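The Sirko six-way is a surge-protected extension lead with individually switched sockets, sold mainly for home offices. It has been in use in the back office at Aravena for 7 months alongside its obvious competitor, the Menditz four-way, and a cheap unbranded block that was already in the building. The notes that follow cover construction, heat, switching, surge protection and fitting, in roughly the order in which problems appeared.

## What you get

The lead comes in a plain carton with a folded instruction sheet, two keyhole hangers and a strip of adhesive feet. The cable is 2 metres long and reasonably supple. It lies flat after a day or so on the floor, where the Menditz cable kept its coils for weeks. The plug is a fused moulded type with a finger recess on each side, and it can be pulled from a stiff wall socket without touching the cable.

The body is a two-part shell held together with security screws. I opened ours, which voids the guarantee. Inside, the live and neutral rails are continuous strips with the contacts formed from the same metal, and the earth rail is separate and riveted. The solder on the switch tags was clean. One of the neon indicators had been fitted at an angle, with no effect on its working. The cord grip is a screwed saddle and held the outer sheath properly.

By comparison, the unbranded block has short lengths of wire between each pair of sockets, and two of those joints had been made with very little solder. It has since been withdrawn from use.

## Contacts and grip

Socket grip matters more than most buyers think. A loose contact has a higher resistance, a higher resistance makes heat, and heat softens the spring of the contact further. The Sirko starts out tight. For the first month, small plugs needed a firm push and a slight rocking motion to remove. After that the sockets eased to what I would call normal, and they have stayed there.
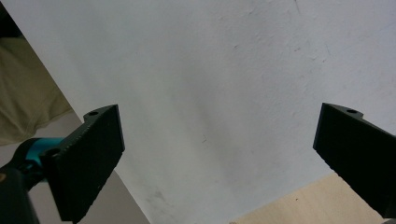 Macarena Sosa, who shares the office, uses the end socket for a label printer and unplugs it every evening. That socket is now slightly easier than the other five but still holds a heavy adaptor without sagging. The same pattern of use on the Menditz produced a socket that would let a phone charger tilt under its own weight by the fourth month.

Spacing is less good. The sockets are set straight, in line with the body, and the pitch is too small for wide adaptors. Two of our power supplies cover the neighbouring socket completely. In practice a six-way becomes a five-way, and with a poor choice of equipment it becomes a four-way. Sirko does make a version with the sockets turned through 45 degrees. It costs more, and if you have many adaptors you should buy that one.

## Heat under load

I loaded the lead for 60 minutes with a fan heater on its lower setting and measured the surface of the shell with a contact probe at the plug, the cable entry and the socket in use. The warmest point was the wall plug, directly over the fuse. That is the usual result. The rise there was almost 30 degrees above the room, which is warm to the hand and well short of anything that would worry me. The cable entry barely changed.

The Menditz gave a similar figure at the plug but was noticeably warmer at the socket. Contact grip is the likely explanation, though I did not open the Menditz to check.

None of this is a suggestion to run heaters from an extension lead. The test was a way of getting a steady load. The normal load in this office is two monitors, a desktop machine, a desk lamp and the label printer, and under that the Sirko stays at room temperature throughout.

## Switches

Each socket has its own rocker with a neon behind it. The action is firm and the travel is short. The neons are bright enough to read in daylight and too bright in a dark room. Shahnaz Gazi had one of these in a spare bedroom and put tape over the whole row.

There is no master switch. For an office this is a real omission. Shutting down at the end of the day means working along the rockers or reaching the wall socket, and ours is behind a filing cabinet. The Menditz has a single master switch and no individual ones, so a choice between the two products may come down to this alone.

The rockers stand slightly proud of the body. With the lead on the floor, a shoe can turn one off — it has happened twice, both times to the desktop machine. A raised lip along the edge of the switch row would cure it.

## Surge protection

The protection is the ordinary kind, a set of varistors across the supply with a thermal cut-out. A green lamp shows that they are still connected. Varistors wear with each surge they absorb, and the lamp shows only complete failure, so it should be read as a minimum. I have no means of testing a surge properly and make no claim about how the unit behaves in one.

The lamp is at the cable end, close to the cord entry. When the lead is hung vertically with the cable at the bottom it is hard to see.

## Fixing it down

The keyhole hangers slide into slots on the underside. The supplied drilling template is printed on the instruction sheet and is accurate, which I checked against the body before drilling. The hangers hold firmly in the vertical position. Mounted horizontally under a desk, the lead can work sideways along the slots if plugs are pulled at an angle, and a small screw as an end stop is worth adding.

The adhesive feet are poor. Two came away within a fortnight. We replaced them with Grostar felt-backed pads, bought for chair legs, and these have stayed put on both the desk and the floor.

With the lead loose on a table, it needs a second hand to steady it when plugging in. It is light for its length, and a stiff new socket will push it away from you before the pins go home.
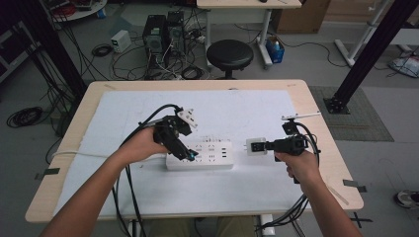

*One gripper near the strip's left end, the other holding a plug just to its right.*

## Small complaints

- The rating is moulded into the underside in letters the same colour as the shell. It can be read with a torch held low.
- White plastic marks easily. Washing-up liquid on a damp cloth removes most of it (unplug first).
- The fuse carrier in the plug is tight and needs a flat screwdriver. Go gently, as the edge chips.
- Spare hangers are not sold separately. I asked.

## Would I buy another

Yes, for fixed equipment with small plugs, and I have since ordered a second for the packing bench. The contacts and the cord grip are better than the price suggests, and those are the parts that decide how long a lead lasts. For a desk full of adaptors, get the angled version. If you want to turn everything off with one press, the Menditz remains the better fit, with the reservation that its sockets loosen sooner.

The second Sirko will go on the wall with the cable at the top, so that the lamp can be seen.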